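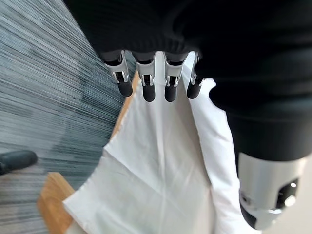 ## Jurngate building, entrance and stair works - design meeting no. 2

Date: 2021-06-10

Present: Grímur Nørgaard (Prutberg, chair and minutes), two people from Hordiienko (builder), one from Womoment (ground floor tenant), the access consultant, the structural engineer.

Apologies: the lighting designer. She sent comments by email and they are included under item 4.

### 1. Minutes of the May meeting

Accepted with one correction. In item 3 it was written that the lower landing will be made longer "toward the street". It should be "toward the courtyard". The drawings were already correct, so no change is needed there.

Two actions from May are still open: the survey of the drain under the front step, and the sample of the stair nosing. Both are taken up again below.

### 2. Ramp at the front entrance

Prutberg showed two versions of the ramp. Version A is straight and goes along the east wall. Version B has one turn and finishes beside the existing steps, so all visitors arrive at the same door from the same side.

The access consultant prefers B. She said that with version A a person using a wheelchair must go past the bins and the bicycle stands before reaching the ramp, and on a rainy day this is a long way. She asked for the turning landing to be level in its full area, with the drain grate placed outside it.

Hordiienko asked about the cost of the second retaining wall in version B. The engineer thinks that the wall can be low and can sit on the old footing, if the footing is in the condition shown on the old drawings. It must be opened and looked at before anybody relies on it.

The Womoment representative was concerned that the handrail of version B will stand in front of their window. After some discussion the rail was moved to the outer side of the kerb on the drawing, and the upper part of the window stays free. She will show this to her colleagues and answer in writing.

Decision: continue with version B. Version A is kept in the file until the footing has been checked.

### 3. Entrance door

The existing pair of doors is heavy, and each leaf alone is too narrow for comfortable passage. Three possibilities were mentioned in May and one of them, the revolving door, has been dropped.

What remains:

- unequal pair, with one wide leaf that opens automatically and one small leaf that is normally locked
- single sliding door, with the side panel fixed

The sliding door needs more room inside, and there the letterboxes are in the way. The builder has measured the wall and says that the letterboxes can be moved to the other side of the lobby, but the wall there is of brick and the boxes would stand proud of it. The consultant does not like objects that stand out from the wall at this height, as a person with a white cane may not find them in time. If they are moved, they must be recessed or have a side panel down to the floor.

Womoment asked how the automatic leaf behaves in strong wind. The builder will ask the supplier and bring the answer in writing. It was also asked where the push button should be. The group agreed that it should not be in the corner beside the downpipe, where it is drawn now.

Decision: not taken. Both options stay open until the next meeting. Prutberg will draw the letterboxes in the new position, with the recess.

### 4. Main stair

The flight from the lobby to the first floor has 32 steps in two parts. The nosings are worn and there is no contrast between step and edge. The upper part has a handrail on one side only.

Agreed:

- handrails on both sides for the full height, continued past the last step at top and bottom
- the rail does not stop at the middle landing but runs around it
- contrasting strip on every nosing, in one colour, without pattern

The nosing sample was promised for this meeting and it has not arrived. The builder apologised and will bring two samples next time, one with inserted strip and one with painted strip. Grímur said he has doubts about paint on a stair with so much traffic, but he is willing to look at it.

From the email of the lighting designer: the present lamp above the middle landing gives glare when walking down. She proposes wall lights on the inner side and asks that the stair wall is not painted in gloss. She also asks for the final colour of the strip before she does her calculation. The chair will send it when the sample is chosen.

There was a short discussion about the old brass plate on the lower post. It will be removed carefully, stored during the works and put back at the same place.

### 5. Signs in the lobby

Present signs are of different ages and three different typefaces. The consultant recommends a single panel beside the lift, with raised letters and braille, and not higher than a seated person can reach. The names of tenants should be on changeable strips.

Womoment would like their logo in colour. The consultant has nothing against this as long as the name is also written in plain letters beside it.

The room numbers were questioned again. The upper floor begins with 1,501 written with a comma on the old plan and without a comma on the doors. In all new drawings and on all new signs it will be without a comma.

### 6. Works during opening hours

Hordiienko needs 40 working days for the ramp and door together. The stair will come after, so that there is always one usable way in. During the ramp works the courtyard door will be the entrance for everybody. The threshold there is high and a temporary ramp must be in place on the first day, before the front door is closed - the consultant asked that this is written clearly in the minutes.

Noisy work before nine in the morning was not accepted by Womoment. The builder can live with this for the lobby but not for the breaking out of the front step. He will give notice one week before.

### 7. Actions

| Action | Who |
|---|---|
| Open and inspect old footing at east side | Hordiienko, with engineer |
| Drain survey under front step (from May) | Hordiienko |
| Written answer on handrail and window | Womoment |
| Letterboxes, new position with recess | Prutberg |
| Door supplier, behaviour in wind | Hordiienko |
| Two nosing samples | Hordiienko |
| Draft of sign panel | Prutberg, with access consultant |

### 8. Other matters

The key for the meter cupboard is missing. Whoever has it, please return it to the Prutberg office.

Next meeting will be on site in the lobby, the date to be sent by email. Comments on these minutes to Grímur Nørgaard before then.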